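Willham House: furnishing the small rooms

An interview with Liette Grewal, Head of Rooms and Furnishings

The Willham Trust maintains 40 rooms for short-term use by its members, visiting tutors and local societies. They range from the former library, which seats 12 at a single table, to a number of upper rooms intended for one or two people. Since the reorganisation of the building, responsibility for what is placed in them has rested with Liette Grewal, who joined the Trust from the Lundthorpe reading rooms. She spoke to the members' bulletin in July, on the upper landing, while the summer changeover was under way.

Ms Grewal began with tables. When she arrived, the upper rooms were furnished with whatever had come down from the old boardroom, and much of it was too deep for the walls it stood against. "You could not open the door fully in two of them," she said. "People were lifting their bags over the furniture to get in. I measured everything in the first month and made a list of what had to go, and it was a long list."

The replacements are plain white tables on straight legs, with a round hole in the top for cables. Ms Grewal was asked whether members had objected to the loss of the older pieces. She confirmed that several had written to her, and that two of the letters were strongly worded. "I understand it. The oak was handsome. But a member who books a room for a morning wants somewhere to put a book down and enough space to write beside it. The oak has gone to the library and to the ground floor, where there is room to walk round it."

The tables were supplied by Zonier under an agreement which also covers replacement legs. The total cost to the Trust was 3000 pounds, including delivery to the upper floors, a point on which Ms Grewal said she had been obliged to insist. The staircase turns twice, and the first quotation had covered the front step only.

On the matter of what should stand on a table when a member enters, she was more expansive. The Trust's practice had been to leave surfaces bare. Under the present arrangement each upper room is given a tray, a plant in a pot, something to drink from and one book from the Trust's own shelves. The book is stood upright towards the back so that the cover may be seen from the door. "A bare table looks as though the room has been closed up," she said. "One plant alters that. I would not go much further, all the same. There was a period when we had mats, coasters, a bell, a card with the hours on it and a dish of sweets, and members were moving the whole lot on to the floor before they could begin."

The choice of plant has been the subject of some discussion. Ferns were tried in the first year and did poorly in the rooms facing north. Cut flowers were considered and rejected on grounds of cost. Ms Grewal now favours small flowering plants in white pots, which can be carried down to the sink on a tray and returned the same afternoon. She prefers a light tray to a dark one – "dark ones show every ring" – and asks that the pot be kept at one end, leaving the remainder clear.

Glassware is a further question. Members of long standing expect a stemmed glass, and the societies which meet in the evening ask for them by the dozen. The Trust holds 491 pieces of glass in its pantry, of which Ms Grewal would gladly part with half. She accepts that a stemmed glass near the corner of a table is a risk, and has asked that plastic cups be available as well. "I have been told that a plastic cup lowers the tone. It may do. I notice that the people who tell me so are not the people who sweep up."

Turning to seating, Ms Grewal said that the upright chairs formerly used in the upper rooms had been the most frequent cause of complaint. They have been replaced in stages by black office chairs with mesh backs and headrests, mounted on castors. The castors were at first resisted, owing to fears for the floors. These are laid in wood-effect planks of mixed brown and grey, and in Ms Grewal's experience they have stood up well. The chairs were bought from Szűcs, whose representative visited twice to adjust the arms.

Heat remains a difficulty on the upper landing, where the brick holds the warmth of the day until well into the evening. Pedestal fans have been bought for the rooms most affected. Ms Grewal would like to see fixed units, but the walls on that side may not be drilled. In the meantime she asks that fans be kept behind the chair or in a corner and angled across the room, as papers are otherwise blown from the table.

Cables were raised by the bulletin, several members having mentioned them. Ms Grewal did not dispute the point. The upper rooms were wired at a time when one lamp was considered sufficient, and the sockets are few and badly placed. Extension leads and power strips are therefore in regular use, and they lie across the floor. "It is the part of the work I am least satisfied with," she said. "I have asked for floor sockets under each table. The holes in the tops were chosen with that in mind, and for the present most of them have nothing going through them." An estimate is expected before the end of the year. Until then, members are asked to step over leads with care and to refrain from moving the strips nearer to the door.

Asked about storage, she observed that shelving units tend to attract whatever has no other home. The units are to be cleared at each changeover and the contents taken to the office, where they may be claimed. Stools and side tables may be borrowed between rooms, provided that they are returned. Last winter a stool was missing for around nine weeks and was eventually found in the boiler room with a tin of paint on it.

Ms Grewal intends to complete the remaining upper rooms in the coming season, beginning with those nearest the stairs. She has no plans to alter the colour of the walls, which are to remain white wherever they are plastered. The exposed brick will be left as it is. Requests concerning particular rooms should be made in writing to the furnishings office, and members who wish to suggest a title for the tables may leave a note at the front desk.

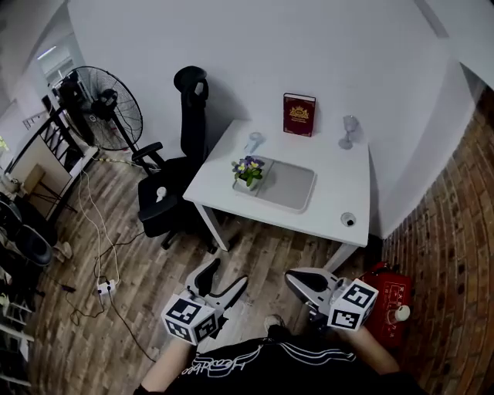 Béla Gál writes that he is content with the new tables but would ask the office to reconsider the matter of the book, having twice settled down to an hour's work and read instead. He adds that the chairs are a great improvement, that the fan on the landing side is louder at its lowest setting than at its middle one, and that he would willingly give up his stemmed glass in exchange for a second socket.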